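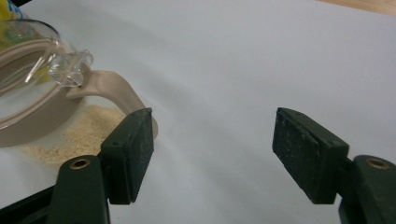
*Fingers open at the start position, glass container and granules at left.*

**Ticket 36: left pad slips on container handle**
Project: Kuvport (student pick-and-place, Undetti lab)
Opened by: Eilidh Pringle, April 16, 2018
Status: open

**Problem**
Gripper closes on the handle but the left pad slides when we lift. Right pad holds. Both pads are scuffed.

**Tried**
- Wiped both pads with alcohol. No change.
- Raised close force from 200 to 400 in the Leckie config. Handle flexes, still slides.
- Swapped left and right pads. Slip stayed on the left, so I don't think it's the pad.
- Re-ran zero on the left finger. Off by a little, corrected. Slips less often.

**Next**
- Check the left finger screws for play.
- Brush the granules off the white surface before each run.
- New pads from Pireck are due in May. Keep the old ones.

Please don't change the force setting until I've logged another set of lifts.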